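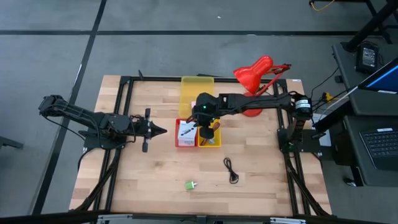
Ticket 3883
Product: Vandutness butcher-block top, light finish
Opened: 5 March 2022
Status: Closed
Category: Surface / finish

Reported problem
Customer has a Vandutness top in use as a sorting table. Small open bins sit on it most of the day, a red one and a yellow one side by side near the middle. Boxed goods go in the red bin and small unboxed items go in the yellow one. Customer reports a dull patch under the red bin and a tacky feel to the wood there. Bin slides badly and leaves a faint pink mark when pushed. No problem reported under the yellow bin.

Environment
Indoors, gray carpeted floor. Top was oiled by the customer in September with Bremivex oil, two coats. Cleaned with Pluden spray, daily.

Log

1. Asked customer to empty both bins and lift them off. Dull patch matches the footprint of the red bin. Rest of the top looks normal.

2. Asked customer to swap the bins, red to the right and yellow to the left, and leave them overnight. Next day the yellow bin was sticking a little on the old spot. Red bin did not stick on the new spot but still left a mark when pushed hard. So there are two things going on: the finish is soft in that one place, and the red bin gives off some color.

3. Asked how the Pluden is used. Customer sprays the top with the bins in place and wipes around them. Liquid gets under the edge and stays there. Label says to wipe dry, and this was not being done under the bins.

4. Had customer wipe the patch with a damp cloth, dry it, and leave it uncovered for 26 hours. Tackiness reduced, not gone.

5. Sent sanding instructions. 1000 grit by hand, with the grain, patch only. Customer asked if 4000 would be safer. Advised no — it will polish the soft layer and leave it there. Customer went with 1000. Pink mark came off in the same pass.

6. One thin coat of Bremivex, excess wiped off after a few minutes. Left to cure with nothing on it.

7. Customer reports patch is no longer tacky. Slight difference in sheen, acceptable to them.

Red bin
Bins are from Taşdemir and not covered by us. Customer washed the red one in warm water and dish soap and says the cloth still came away slightly pink. Suggested felt pads on the bottom, or contacting the seller.

Resolution
Cleaner trapped under bin, finish softened. Lift bins before spraying, wipe dry, then put them back. No replacement top sent.

Note for anyone picking this up again: customer also asked about oiling the underside. Answered yes, one coat, same oil. Not related to the fault.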